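Do you really need a special wash for sports jerseys?

Every winter somebody tries to sell me a bottle of sports detergent. The latest one promised to "lift performance odour at the fibre", and it cost three times what I pay for the ordinary liquid. I used it for four weeks on one half of the family's jerseys and kept the other half on the cheap stuff. Then I got Elsa Sjögren from next door to sniff the lot with her eyes shut. She couldn't pick them, and she has opinions about laundry.

So I don't buy it any more. A few things do seem to matter, and they cost nothing.

Get it out of the bag. A jersey left zipped up overnight will smell whatever you wash it in.

Turn it inside out. The sweat is on the inside anyway, and printed numbers crack when they rub against zips and Velcro. I ignored this for years and have the flaking to show for it.

Wash cool, 30 degrees, with less detergent than the cap tells you. The cap is marked by people who sell detergent. If the fabric feels slippery after the rinse, you've used too much.

Skip the fabric softener. I was doubtful about this one, but polyester washed with softener did start holding on to smells at our place, and it stopped when I quit.

Vinegar? I've tried the half cup in the rinse, and I can't say it did more than a good airing on the line. Go ahead if you like the smell of a chip shop.

Be careful with a new red one. People swear by salt to "set" the colour. I soaked one in salt water as instructed and it still turned a white tea towel pink. Wash it alone the first few times, or in with the darks.

And don't believe the tip about folding it flat the moment it's dry so it never creases. Polyester forgives nearly anything. Ours get dumped on the sofa and the creases mostly fall out on a hanger.
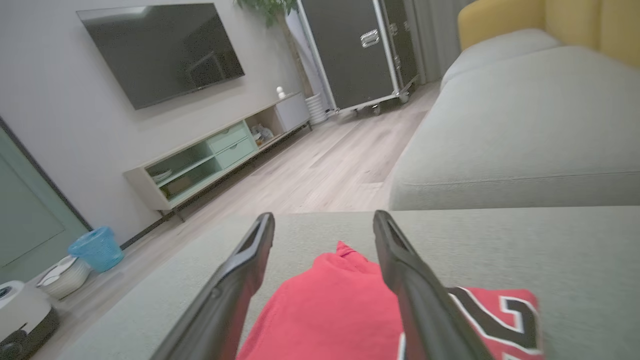 Marit Isaksson

One caution about the sofa, though. Don't leave anything damp and red on pale upholstery, and that goes double for a jersey that hasn't had its first few washes. If colour does come off, blot with cold water and a white cloth, working in from the outside of the mark. I'd leave the foaming spray in the shop, at least until you've tested it on the back of a cushion.

Never iron straight onto the number. A tea towel over the top and a low setting will do, if you must iron a jersey at all. I never have.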